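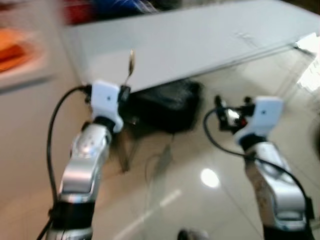

August, evening, after lodge of instruction

Bench notes for the Hatport regalia and furniture work. Kimutai, read the part on the collars before you touch anything in the second drawer, please.

Started at 4:30 with the Junior Warden's column. The old glue let go with warm water and patience, no steam needed, and the tenon underneath is beautiful! Hand cut, tapered a hair toward the bottom, with a pencil mark that reads either "S" or "5". I left the mark alone. Cleaned both faces, dry fitted, and it stands up straight for the first time since I joined. Hide glue tomorrow when I can leave it clamped overnight. Faraji wants epoxy. I am not using epoxy on that tenon.

Collars. Twelve of them came over from Firnach when the two lodges merged, plus our own set, and we've been mixing them for years without noticing that the blues don't match. Put them side by side under the window and you can't miss it. Firnach's are a shade greener and the ribbon is a ribbed weave, ours is flat. I'd like to keep them as two sets and have the officers wear one or the other on a given night. Installation should be all Firnach, I think, since it's their old Master going into the chair and it would mean a lot to the brethren who came across.

Test patch on the worst of ours (Inner Guard, the one with the wax on it): brown paper and a barely warm iron lifted most of the wax. Second pass got a bit more. Stopped there because the dye started to come up on the paper. Do not go a third time. What's left is a faint shadow that will sit under the jewel anyway.

Jewels next. Silver polish on a soft cloth, cotton buds for the corners, rinse, dry straight away. The Secretary's crossed pens came up so well that I went and showed everybody in the dining room, and got told to sit down and eat. The Treasurer's key has an old repair at the top, lead solder by the look of it, gray and lumpy. It's holding. I could redo it but I'd want to practice on scrap first, and I have no scrap that thin. Faraji, do you still have those offcuts from the Bodin job?

The big find today was in the bottom of the Tyler's box, under the green felt. I lifted the felt to see if it could be re-glued and there was a folded sheet stuck flat to the wood. Seating plan for a festive board, in ink, with the toasts down the side and who was to propose each one. No year on it. The visitors' table is headed "Grinelska", which I had only ever heard of as a name in the old toast list, and now we know they came here and sat down to dinner with us, with 71 places laid in total. Seventy-one! In our dining room! I paced the room out afterward and I can't see how they did it unless the sprigs ran right into the hallway.

I've put the sheet between two pieces of acid-free card in the flat file. Please don't unfold it any further than it is now, the lower crease is nearly through. I'll trace the plan onto layout paper so we can pass that around at the next meeting.

Gavels: 2 need new handles, the Master's and the spare. I have ash for one. The Master's head has a check in the end grain that I'd been calling a crack for months, but it's shallow and it doesn't move when I twist it. Thin glue wicked in, tape around it, leave it be. Tried the spare on the sounding block just to hear it and it has a much nicer note than the Master's. Might swap them and see if anyone says anything.

Kneeling stool: untouched. Needs webbing, and I'd rather wait for Kimutai, who did the one at Firnach and knows how tight to pull it.

Money so far: $20 on polish, buds and card. Receipt's in the tin.

To do

- glue column, clamp overnight, check plumb before moving it
- sort collars into two sets, label the hangers
- trace the seating plan
- ask the Secretary if the old minute books mention Grinelska anywhere
- handle blanks, get a second piece of ash
- felt for the Tyler's box, same green if possible, wool and not the craft store stuff

Later, 9:15. Kimutai stopped by after supper and went straight for the seating plan. He thinks the name opposite the Senior Deacon could be Nyanda, with the first initial under the stain. Could be his grandfather's cousin, who was a member somewhere up the coast. We looked at it with the loupe for ages and I can get the N and the y and then I'm guessing. He's going to ask his aunt.

Column still dry fitted, standing in the corner by the banner case. Don't lean on it.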